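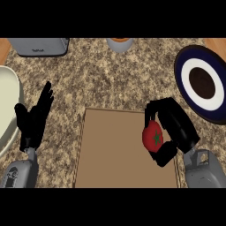

Flusel releases planner update for two-handed kitchen tasks

Flusel has released a new version of its motion planning software for robots with two arms. The update, available to existing users since Monday, changes how the planner decides which hand should take an object and what the other hand should do in the meantime.

The earlier version planned the two arms one after the other. The right arm got its path first, and the left arm was then fitted around it. That worked on a clear table but often failed on a crowded counter, where a bowl or a plate left little room for the second forearm. When no path could be found for the second arm, the software dropped the whole plan and started over.

The new version plans both arms together and gives an idle hand its own task, called a hold pose. The hand stays open near the work, clear of the other arm and of anything standing nearby, and can be called on if the object has to be passed across or steadied.

"People were writing their own parking positions for the free hand, and every lab had a different one," said Định Trịnh, who leads the planning group at Flusel. "Most of them were too far back. You lost a second or two every time you needed the hand again."

The company tested the release in simulation on a set of 40 kitchen layouts, with 400 runs of each task. The tasks include moving food to and from a tray, setting down a cup and clearing a plate. Flusel says the planner now returns a path for both arms within 600 milliseconds on a desktop computer. It has not published results from real hardware and says those tests will start in October.

Grasp planning has changed as well. For round objects such as fruit and vegetables, the software now looks for grips in which the fingers close over the top and under the bottom, and it checks that the fingertips will still clear the tray when the object is lowered. Users can turn the check off, and the release notes suggest doing so for deep containers, where it rejects too many grips.

The perception module is mostly the same. It still has trouble with objects that are only partly in view, and it will sometimes report a plate at the side of the camera view as two separate items. Trịnh said a fix is being worked on but did not make it into this release.

Plorkico, which makes a simulator used by several of Flusel's customers, has updated its plug-in to match. Users of the older plug-in can still load their saved layouts, but the hold pose settings will be ignored until they upgrade.

The planner runs on Linux only and needs at least 8 gigabytes of memory. Configuration files from the previous version have to be converted with a command line tool included in the download. Flusel will keep fixing bugs in the old version through the end of October.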